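Re: [allotments-and-plots] Water butts, and whether the Altau kits are worth it
3/17/24
Posted by: plot 14, bottom end

Hello all,

Sorry for the slow answer, I've been under the bench in the shed most of the weekend trying to find the other half of a hose connector. Quoting the bit I'm replying to so that people on the digest can follow:

> We've taken on one of the long plots by the hedge and there's no tap within
> easy reach. The shed is small, eight foot by six, with a felt roof. Is it
> worth putting guttering on something that size? And has anybody used the
> Altau downpipe kit, or is it better to buy the parts separately? We'd like to
> be sorted before the beans go in. Also, what size butt? The shop was trying
> to sell us a very big one.

Yes, put the guttering on! I dithered over it for two years because my shed is the same size as yours and I couldn't believe a roof that small would catch enough to bother with. I've got a 200 litre butt on the back corner and in a wet week it fills without any help from me. In a dry May it obviously doesn't, and then you're back to carrying cans like everyone else, but you start the dry spell with a full butt and that makes a big difference to how cross you get.

On the size, I'd be wary of going too big. My neighbour across the path bought a 600 litre one, a huge green thing, and it has never been more than half full. It also sits on the ground because it's too heavy to get up on anything once there's water in it, so you can't fit a can under the tap. Two of the 200s joined with a link pipe would suit you better, and you can add the second one next year if you find you want it. Put them both on slabs, and get the slabs level before you do anything else. I didn't, and I emptied the whole lot out through the lid trying to shuffle a brick under one side. My boots were wet until Thursday.

As for the Altau kit, I have used it, and my feelings are mixed. The diverter is good. It goes into the downpipe neatly and it sends the overflow back down the pipe when the butt is full, so you don't get a swamp round the base. The brackets are rubbish. They're meant for a proper fascia board and an allotment shed doesn't usually have one, so I ended up screwing a length of batten along under the felt and fixing them to that. If you're doing that anyway you may as well buy ordinary mini guttering and brackets, and get the diverter on its own. Ovberg do one that looks the same to me and they'll sell it separately. I think somebody on here said the Jitmont diverter leaks at the collar, but I've not had one so I can't say.

Other things I'd have liked to know at the start, in no order:

Felt roofs shed grit for ages. The first few fills will be full of it and it goes straight into the tap and jams it. I stretched an old pair of tights over the end of the downpipe and it catches nearly all of it. You have to remember to empty them though, or the water backs up and goes down the inside of your collar when you're standing there wondering why nothing's coming out.

Keep the lid on. Mosquitoes, yes, but also leaves and the odd slug, and a butt with no lid smells dreadful by August — mine did, and I ended up tipping the last third of it on the comfrey with my head turned away.

Drain it down a bit before a hard frost. I lost a tap that way. You don't need to empty it, just get the level low enough that it has somewhere to go when it freezes, and leave the tap open if you've managed to get it right down.

I wouldn't use it on seedlings. I know plenty of people do and will tell me they've never had any trouble, but I lost a whole tray of lettuce to damping off the one time I tried it and now I bring a bottle or two of tap water from home for anything that's still in a module. Everything else on the plot gets the butt water and doesn't mind at all. The beans love it.

And do the hedge side last! You'll want to get round the back of the shed with a ladder, and if that hedge is the one I'm thinking of, it's mostly bramble from the compost bays down to the gate. Cut it back before the birds are properly settled or you'll have to leave it until the autumn. I've got a long pair of loppers made by Østergaard which will go through nearly anything and you're welcome to borrow them, just leave them hanging on the nail inside my shed door when you've finished.

I've still got a bag of the little brackets left over and half a length of black guttering, which you can have for nothing if you want to come and look at it. I'm usually down there in the mornings, kettle on by ten if the gas hasn't run out. 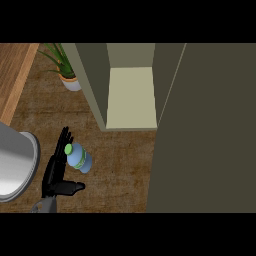 One more thing on the beans, as you mentioned them. I'd hold off until the soil has warmed up, whatever the packet says. Ours is heavy stuff down at the bottom and it stays cold for weeks after the top plots are away. I start mine in pots on the kitchen windowsill and they catch up with no trouble, so you've got more time for the guttering than you think.

Happy digging,
Plot 14

Contact the list owner | © the list members | Back to top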